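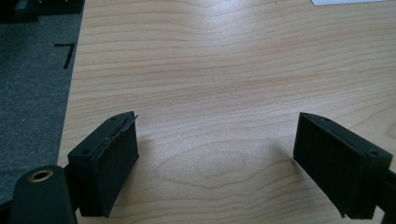 *By Sheila Parsons, Dasincombe workshop | 1 March 2021*

**Finger pads: what we learned so far**

Since December we are comparing two kinds of finger pads on the hand-held gripper, and several readers from the Starnstead group asked how it goes. I will try to answer in one place.

The black pads, which we call the Bellamy pads after the drawer where we keep them, hold very well on smooth objects. Cups, tape rolls and small boxes came up from the table without slipping in nearly 100 tries. The problem is the upper rim. On the left finger a thin strip of the pad seems to be peeling at the top edge, and there is a small flap at the tip. For big objects this does not matter. For a coin or a thin card it matters a lot, as the tip is the only part that touches.

The second kind, from Cleltdale, is softer and thinner. It stays on the finger better, but it lost the tape roll 5 times in 20 tries, always when the roll was lifted by its side. I would not choose it for heavier things.

We also tried two ways of fixing the pad. Glue alone is quick, but the corners lift first. Folding the pad over the tip and pressing it overnight takes longer - and I think it is the better way, although I have only one pair prepared like this.

A request to all who record with the tool: please look at both fingertips before you start, and write the pad type in the log. In the last set of 2,000 recordings, many have no pad type, and I cannot compare them with the others.

The next test is with cloth and thin plastic bags. If you have an object which gave you trouble, please bring it to the workshop and put a label on it with your name.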